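Levmont publishes results of its hand-held gripper comparison, including the parts it would have preferred to leave out

FOR IMMEDIATE RELEASE

4 September 2018

Levmont, the small automation workshop best known for telling its customers what they did not ask to hear, today released the full results of its first side-by-side comparison of hand-held grippers. The trial ran to 1063 recorded attempts at picking up, moving, folding and putting down ordinary household laundry. The laundry put up a better fight than expected.

Two designs were compared. The Mekari is the older of the two, with stiff fingers and a trigger that closes as far as you pull it. The Gurkura is newer, with softer fingers that bend around whatever they touch, and a trigger with a spring that has been described in the workshop as both "confident" and "rude." Both are held in the hand, one on each side, and both carry a wide-angle camera that looks out past the fingertips. A person does the chore, the camera records it, and the recordings are later used to teach a robot arm to do the same chore more slowly.

"We wanted to know which gripper we should build more of," said Yaa Alhassan, who led the trial. "What we found is that the answer changes depending on whether you are holding a sock or a coat. This is annoying for purchasing, but it is a result."

Most published gripper tests use blocks, cups and the occasional tennis ball. Levmont has used all of these in the past and has nothing against them. A block, however, stays the same shape when you let go of it, and very few customers have written in to ask for help with their blocks. The new trial was held in lived-in bedrooms and laundry corners, on real beds, with whatever covers and clothes were there at the time.
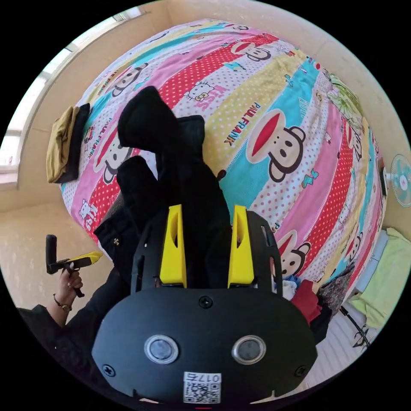
Clothing was split into three classes for scoring: thin, thick and awkward. Thin covered T-shirts, pillowcases and anything that could be pinched by one layer without an argument. Thick covered sweaters, towels and jeans. Awkward was meant to be a small class for items with hoods, linings, straps or strong opinions, and it grew steadily during the trial until it was the largest of the three.

On thin items, the Mekari won clearly. Its stiff fingers can pick up a single layer of cotton from a flat surface, and its operators learned the motion in a few minutes. The Gurkura tended to take the top layer and a fold of the bedding as well, which counts as a failed pick under the scoring rules, however tidy the bed looked afterward.

On thick items the order was reversed. The softer fingers held on to towels and sweaters through a full lift and turn, where the Mekari let them slide. Operators also reported less strain in the hand with the Gurkura, although one asked for it to be noted that less strain is still some strain, and it has been noted.

On awkward items neither gripper did well enough to put on a poster. Hooded jackets were the worst. The hood falls over the sleeve, the sleeve goes under the body, and by the time both fingertips have found an edge it is the wrong edge. The Gurkura finished slightly ahead in this class, mainly by dropping things later.

The trial also compared two camera settings. The first setting used the full circular view, which takes in most of the room and bends the straight lines at its edges. The second cropped the picture to the area near the fingertips. The engineering team had expected the cropped view to be easier to learn from, and had said so in writing. In practice the full view was better at keeping track of the second hand whenever the two grippers worked far apart, and the written prediction has been kept on the wall as a reminder.

Patterned bedding caused a good deal of worry before the trial and less trouble during it. Dark clothes on a bright, busy cover were found quickly by the software in both settings. Dark clothes on dark clothes were another matter, and stacks remain a weak point. The report gives them a chapter of their own, which is the longest and the least cheerful.

Recordings from both grippers were then passed to the Annan controller, Levmont's in-house software for driving a pair of robot arms. Annan was trained once on the Mekari recordings, once on the Gurkura recordings and once on the two mixed together. The mixed version performed best on thick and awkward items. It was also the only version to hesitate before closing its fingers, a habit the team has not been able to explain and has decided, for now, to call caution.

"There was a plan to announce a winner," Alhassan said. "We had a headline ready. Then the mixed training came out ahead, and the headline had to go. It was a good headline – short, too."

Levmont will go on making both grippers. The next batch of the Mekari will get a lighter trigger, after repeated comments on the old one, some of them printable. The Gurkura will get a firmer fingertip with the same soft body behind it, in the hope of picking up one layer of cotton at a time like its older relative. The spring will also be replaced with something more polite.

A second round of testing is planned for November. It will run to 2000 attempts and will add fitted sheets, which were left out of the first round on the grounds that the team wished to finish it. The scoring rules will stay as they are, so that the two rounds can be compared. The awkward class will be divided into two classes, whose names are still under discussion.

The full report is available now on request, at no charge, and includes the scoring sheets, the operators' comments and the attempts thrown out for mistakes in setup. Failed attempts are listed alongside the successful ones and make up most of the interesting reading. Teams that test grippers of their own are welcome to use the scoring rules and to tell Levmont what is wrong with them. Two groups have already done so, at length, and their remarks are attached.

Levmont is also taking requests from people who would like to try either gripper before the second round. Loan sets include a matched left and right pair, a charging cable and a short printed guide to holding them. The guide was cut down from a long printed guide after it was found that readers skipped to the drawings. Borrowers are asked to return the sets with the fingers still attached.

About Levmont

Levmont designs hand-held grippers, robot fingers and the Annan controller for teams that teach robots everyday chores. The company builds its tools in small batches and tests them on the sort of objects people have at home. It does not currently make a robot that folds laundry, and asks that readers please stop ordering one.

Press contact

Yaa Alhassan, Levmont. Requests for the report, loan sets or an interview should say which one is wanted in the subject line. Requests for all three are fine and will be answered in that order.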